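I have been putting off the spare room since April, and if you've been reading this blog for a while you'll know that putting things off is something of a speciality of mine. But my aunt Venla is coming to stay for six nights, and she's a light sleeper who notices everything (bless her), so this week I finally rolled up my sleeves.

The first job was the bed. I stripped it right back and left it bare for the whole afternoon with the window open, the way Mum always did. She used to say a bed needs to breathe as much as the person in it, and I've never had the heart to look up whether that's true!
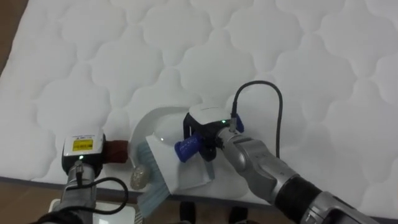
Quilted top, brown floorboards.

After that it was the wardrobe, and that's where I lost two hours. I found my old netball jumper, a box of letters from when I lived in Hobart, and a birthday card for Toivo that I never posted. I sat down on the floor and read every single letter, with a cup of tea going cold beside me, and I don't regret a minute of it.

I've decided on the blue doona cover and the good pillows, plus a little lamp so she can read her mysteries. Towels on the chair, a jug of water, and a few sprigs of lavender from beside the back gate if the bees will let me near it. 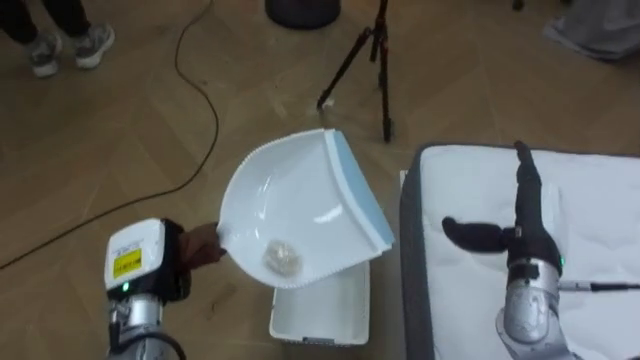

Dustpan held over
a white bin

Sweeping always comes last in my house, once all the dust from up high has had its chance to come down. Then I put the kettle on again and rang Venla to ask if she still takes honey in her porridge. She does, and she's bringing her own.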